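# Who Will Put Away the Plates?

In my family the dishes were always a question of politics. Whoever cooked did not wash, and whoever washed did not dry. So when I heard that a small company named Pluvik is teaching machines to clear a table, I asked if I could come and look on a Friday.

Rommel Mangubat, who leads the tests, met me at the door at 8 in the morning. He worked for 11 years in hotel kitchens before he learned to program, and he still talks like a kitchen man. "A plate is easy for your hand," he told me. "Your hand knows it before you look. The arm must be told everything, and then told again."

The task he has chosen sounds modest. Two arms must gather the plates from a table and stack them, and they must not break anything. A child of six can do it, perhaps with some noise. The Pluvik system, which the team calls Zollilum, finished the job 11 times out of 26 in its best week in May.

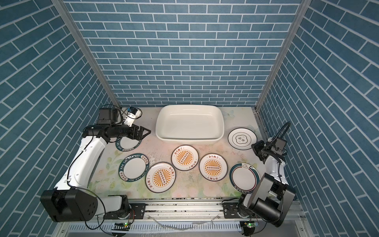

*Seven plates, one baking dish and two arms on the test table at Pluvik.*

I asked why the plates do not match. Mangubat wanted it so. In a real home there is the good set, the old set, and the plate that came from a restaurant. A machine that knows only one pattern is of little use after the first birthday party.

The hard moment is the rim. A gripper with two fingers has to get one of them under the edge, and a flat plate gives it almost no space. People solve this without thinking: we push the plate a little, or tilt it with the thumb. Zollilum has learned to slide a plate toward itself, but it is slow. One good stack took 13 minutes, and I confess that I looked at my watch 2 times.

Will I have such arms at home soon? Rutkowska, a catering firm which follows the project, would be content with a machine that works at night, when speed matters less. Toner, a maker of shop-floor equipment, is more interested in sorting parts than plates. Mangubat himself gives no date. He only says that he would not yet let it touch his mother's dishes - and that she has asked him twice when it will be ready.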